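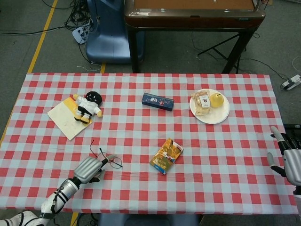
Creases in checkered tablecloth won't come out
I bought a red gingham cloth in April and it sat folded until I put it on the craft table. Washed it once, warm, no dryer. There are still faint creases running across the near half, and the snacks and plate on top don't weigh it down enough to matter. The tag is gone, so I don't know the fabric. Can I iron it?
Asked by mosavia11

2 answers

Illia Tymoshchuk
Iron it damp, wrong side up, on low first. If nothing scorches or sticks in a hidden corner, go up one setting. Store it rolled on a tube after that -- folding puts the lines right back.
856 people found this helpful

Skotow
I just hang mine in the bathroom when I shower. Works ok on thin ones.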